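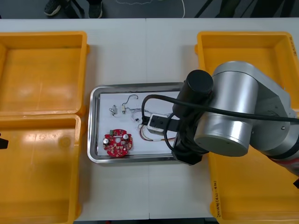

Research Associate, Manipulation of Wires and Small Parts
Futa Laboratory, Clallirstead

The Futa Laboratory invites applications for a full-time research associate to join the Hurari project. The appointment is for 3 years. The successful candidate will work on how robot arms pick up and sort circuit boards, connectors and wire harnesses that have been placed together in one tray.

Background

Rigid parts are now handled well by most of the methods we have tested. Wires remain difficult. They bend when gripped, catch on neighboring parts and rarely lie the same way twice. In April the project finished its first collection of 3,159 recorded sorting runs at a two-arm station with four bins. A grasp selection method trained on 2,000 of these runs performed well on single connectors and poorly on bundles — the second result is the reason for this post.

Duties

The research associate will plan and run sorting trials, label recorded grasps by type of failure, and compare grasp selection methods under a shared test procedure. The associate will also prepare results for publication and help train new station operators. At least 20 hours per week are spent at the station.

A typical trial places a board and a wire harness on white paper in a steel tray, with yellow bins on either side.

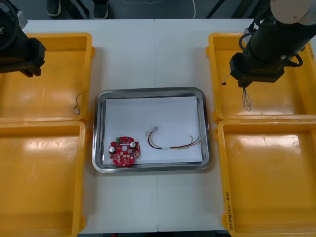 Qualifications

Applicants must hold a master's degree in robotics, computer science, or mechanical or electrical engineering. Sound programming skills and experience with physical robots are required. Prior work with cables, cloth or other flexible objects is welcome but not essential.

How to Apply

Send a cover letter, a résumé and one writing sample to the Goicoechea Office of Research Appointments, quoting the project name. Applications are open through the end of June 2025. Interviews will be held on site and include a short visit to the station.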